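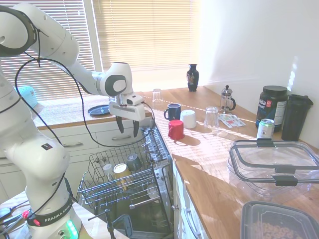 About the Lurkthorpe Record

The Lurkthorpe Record is a local news site covering police, fire, courts and emergency services in Lurkthorpe and the towns along the Celtach River. We publish every day, and we are free to read.

We started as an email list. Sena Agyeman had been a court reporter at a daily paper that closed its Lurkthorpe office, and she kept going to hearings after the job ended. She wrote up what she heard and sent it to 33 people, mostly former colleagues and a few lawyers. By the following June the list had grown past 300 and people were asking for a website. Sena is still the editor, and she still covers most felony trials herself.

What we cover

Our reporters follow the Lurkthorpe Police Department, the county sheriff, three fire districts and the courthouse on Eltano Street. We report on serious crimes, major crashes, house and brush fires, missing person cases, trials and sentencings. We also cover the things that get decided in meetings: department budgets, dispatch contracts, use-of-force reviews, hiring.

We do not run a daily arrest log. We used to, and dropped it after the first year. Many of those cases ended with no charges, and the names stayed in search results long after. We now name a person accused of a crime only once charges have been filed, and only when the charge is a felony or the person holds public office. When we do name someone, we follow the case to the end and update the first story with the outcome.

We do not run mugshots unless police are looking for the person and there is a risk to the public.

How we report breaking news

Early information in an emergency is often wrong. Scanner traffic is a tip to us and we don't publish from it alone. Before we post that someone has been hurt or killed, we need it from an official at the scene, a hospital, or two people who saw it happen and will talk to us by name.

Each breaking story carries the time of the last update at the top. If a number changes, such as how many people were taken to the hospital, we say that it changed and what it was before. We do not name people who have died until the family has been told.

Our reporters will ask for an interview with a family once. If the answer is no, we leave a phone number and go. After a shooting or a fatal crash we keep our live page open for as long as there is something new to say, then close it and write one full account. 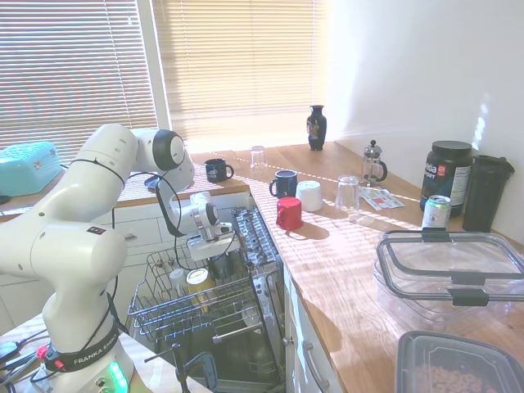 Who pays for it

The Record is a nonprofit. Most of our money comes from readers who give monthly, and almost 80 percent of those readers live in the county. The rest comes from the Abubakari Fund for Local Reporting, which pays for our courts desk, and from a small amount of advertising.

We do not take money from police unions, bail bond companies, political campaigns or law firms with a case we are covering. Donors do not see stories before they run. Anyone who gives more than $300 in a year is listed on our supporters page.

Corrections

When we get something wrong we fix it and put a note at the bottom of the story saying what was wrong. Serious errors go at the top. All corrections are kept on one page, newest first, going back to the first month of the site. To report an error, use the link at the end of any story or write to the corrections desk.

Requests to remove or update old stories

If you were named in one of our stories and your case was dismissed, or your record has since been sealed, you can ask us to review it. Send us the case number and any court papers you have. Two editors look at each request and we reply within 90 days, usually sooner. We may add an update, take out your name, or ask search engines not to list the page. We rarely delete a story completely. There is no charge and you do not need a lawyer.

Sending us a tip

You can call the newsroom between 8 a.m. and 6 p.m. or leave a message at any hour. Please do not call us in place of 911. If you have documents, it is safer to mail them than to send them from a work computer - our mailing address is on the contact page. We will talk with you about whether you can stay unnamed before we use anything you tell us.

Visiting the newsroom

Our office is on the second floor at the corner of Eltano Street and Mill Road, across from the courthouse steps. The door downstairs is locked after 5 p.m., so ring the bell marked Record. Students who want to sit in on a trial with one of our reporters should write at least two weeks ahead and include a note from their school.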